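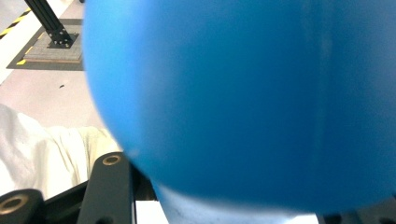
One parent who answered our first questionnaire wrote that the balls were always the last thing to be put away, and that by Sunday evening they were usually still under the table. Several other replies said much the same, so we chose balls as the subject of our storage project.

Background

The module asked each group to look at one kind of household object and how it is kept between uses. Ours was large, light, round things: play balls, exercise balls and balloons. They take up a lot of room for their weight and they don't stack. Most shelves and boxes are made for things with flat sides.

Method

We sent a questionnaire to homes in Konddale in April and had 217 replies. From these we picked 16 homes to visit. At each one we asked where the balls were meant to go and then looked at where they were. We also tried out two storage ideas, a wall hoop we called Kivi and a floor ring we called Sokix. Each was left in five homes.

Results

In most homes the balls had no fixed place. They went behind a door, on top of a wardrobe or in the bath. A few people let the air out after use, but they said pumping up again was a nuisance and they had mostly stopped.

Kivi was liked by adults and hardly used by children, who couldn't reach it. We had set the height from the instructions for a Ralar shelf bracket, and it should have been lower. Sokix was used more often. It kept a big ball still on a hard floor, less so on carpet — the ring slid when the ball was dropped in from above.

Problems

We lost the measurements from one home and had to leave it out of the table in Appendix B. The diameter we wrote down also depended on who held the tape, so we measured again using two books and a ruler.

Further work

A lower hoop, and a rubber strip under the ring. We would also like to try the ring with smaller balls, which rolled out of it in two homes.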